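Subject: Re: [homeferment] Salt percentage vs. measured salinity in soy and brine batches
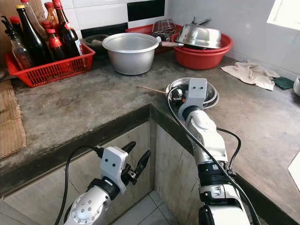
1. Refractometer readings

Margit Kozma wrote:
> I measured the October batch with the Avard handheld unit and got a
> reading well above what my recipe predicts. The recipe calls for
> 141 g of salt per liter of water. Is the meter off, or am I
> calculating the percentage wrong? I also don't understand why the
> number on the soy sauce keeps climbing when I haven't added any
> salt to it.
>
> Second question: can I top up a crock with plain water if the
> level falls below the weights?

Margit,

There are two separate problems here.

The percentage first. 141 g of salt in one liter of water is not 14.1 percent by weight. The total weight is 1,141 g, so the brine is 12.4 percent w/w. If your recipe gives weight per volume of water and the meter is calibrated in w/w, the two will never agree. Pick one and write it on the lid. I use w/w throughout, and the archived tables on this list do too.

The meter second. A salt refractometer assumes that everything dissolved in the sample is sodium chloride. In plain brine that holds. In soy sauce it does not. Amino acids and sugars both raise the refractive index, and both increase while the mash is breaking down. Your climbing number is mostly protein hydrolysis. It tells you something about progress but very little about salt.

For soy, use silver nitrate titration or a conductivity meter with a diluted sample. My procedure with the Altine conductivity meter:

- Filter the sample through a coffee filter.
- Dilute 1:100 by weight with distilled water.
- Bring to 25 C before reading.
- Compare against a standard made up the same day.

Do not skip the standard. I did for most of one winter and had to throw out 59 readings.

2. Topping up

Not with plain water, unless you know the loss was evaporation. If the crock leaked or was overfilled and ran out under the lid, salt left along with the water, and plain water will dilute what remains. Weigh the whole crock on the day you pack it, then again when the level drops. With an unglazed crock you also have to allow for seepage through the wall. The Bárány crocks are glazed inside and lose very little that way.

If you can't tell which it was, top up with brine at the original strength. Slightly too salty is easier to live with than slightly too weak.

Vegetables also take up salt from the brine and give up water, so the equilibrium value has to be worked out on the combined weight. Example from my notes: 1,376 g of trimmed cabbage and 489 g of water come to 1,865 g. For 2.5 percent of that weight, weigh out 46.6 g of salt. People who compute on the water alone end up far below target.

Please post the recipe source and whether your meter has temperature compensation. The older Avard units did not have it, and a sample straight from a cold cellar will read wrong.

Mariann Veres

--
homeferment list
Trim quoted text when replying. Attachments over the size limit are held for review.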